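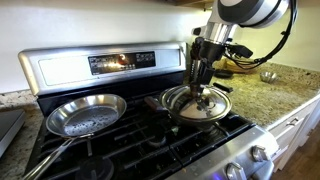 Why does rice stick to the bottom of the pan? Usually the heat is too high for too long, and the water goes before the grains are done.

2/ I cook 2 cups for the week's lunches. Rinse until the water runs nearly clear, drain, then into the pan with cold water and a pinch of salt.

3/ Bring it up to a simmer, put the lid on, turn it right down. No stirring. Stirring breaks the grains and you get paste.

4/ Heat off, leave it ten minutes with the lid still on. The bottom layer loosens by itself in that time.

5/ The Thongsuk jasmine from the shop in Grenholm needs less water than the packet says. I take off a couple of spoonfuls. Brown rice is a different job and wants 37 minutes on my hob.

6/ If it has caught, don't scrape. Spoon off the top and soak the rest overnight.

2 min read

Search posts Go

Recent
Lentils without the soaking
Nerkstead market in October
101 suppers: the list so far
What to do with old bread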